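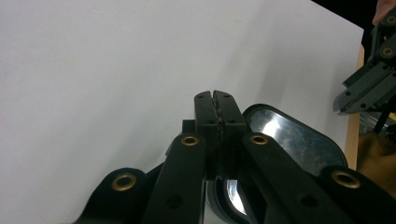

Edge treatment decides how long a white work surface lasts, and I spent most of December getting it wrong. The first top I made for the bench had an iron-on strip along the front. It lifted at the corner nearest the sink within two weeks, and after that every sleeve that passed over it caught. The replacement has a smooth matte white face, and along the side a narrow strip of light wood, tan against the white. I prefer a visible border to a white one. A white strip shows a glue line as soon as it picks up dirt, and a tan strip mostly hides it.

The board came from Lozano, cut to 1537 by 522 mm. I asked for 1535 and got 2 mm extra, so I took the difference off the back with a block plane. The wall is out of square there anyway, and the gap is filled with Saditz sealant, the gray one.

Finish: two coats of Diltero matte, rolled with a short-nap foam sleeve, sanded lightly in between. The can says one coat is enough. On a test offcut, one coat let a pencil mark through - two did not. I left the second coat for three days before putting anything on it.

Matte has its drawbacks. Specks show more than they would on gloss, and they cannot be polished out. If a speck wipes off with a damp cloth, it was dust. If it stays, it is in the coating, and the choice is to leave it or to sand and recoat the whole face. Spot repairs leave a shiny patch that looks worse than the speck. I leave them.

For cleaning I use water with a little dish soap, then a dry cotton cloth. The Cisuvow cream cleaner I had used on the old top is too abrasive for this one and burnished a small area near the back after one pass.

Brackets are next. The current pair is spaced too far apart, and the front sags slightly when the vise is mounted. I will add a third one 135 mm in from the left end and measure again.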